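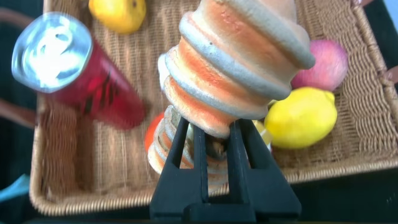

Gripper with the big spiral shell, over the wicker basket.

Marlina Pelupessy
Filed under: Robots & Home

1/ People keep asking me if a machine can put away the groceries yet. I spent part of January on that question with Bayu Tjoa at the Stinbridge workshop. Short answer: some of the groceries, slowly.

2/ The shell is harder than it looks. It's a cone with ridges, so two fingers can land on a ridge or in a groove, and those are different grips. Bayu's advice was to go for the narrow end.

3/ A mixed basket is also just a normal basket. Lemon, soda can, shells on top of each other. My kitchen counter in Praltotthorpe is worse. If a robot needs everything spaced out first, I've already done the chore.

14 replies · 32 shares

4/ Speed. I timed myself sorting a basket like this at 20 seconds. The best full run I have written down for the arm is around 300. You can live with that if you're out of the house. You can't if you're waiting to cook. 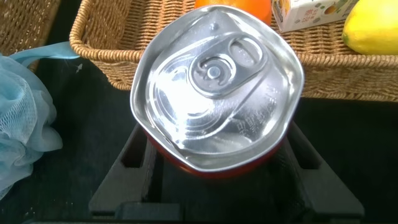 5/ Cans. Shiny lids throw glare back at a camera, and a camera looking straight down sees mostly lid. Bayu would pick a matte can every time. Stores don't sell many of those.

6/ Shop floor is a different answer. Yusof runs a packing line at Kongate with the same item all day, same height, same spot. I'd trust a machine with that now. I would not trust it with my eggs.

7/ Things I'd still do by hand: soft fruit, anything mesh or floppy, anything with a loop of cord on it. Cord catches on basket rims when I do it too.

8/ So no, I'm not buying one this year. I'll go back to Stinbridge when Bayu has the new fingers on and post the times.

2 comments · Share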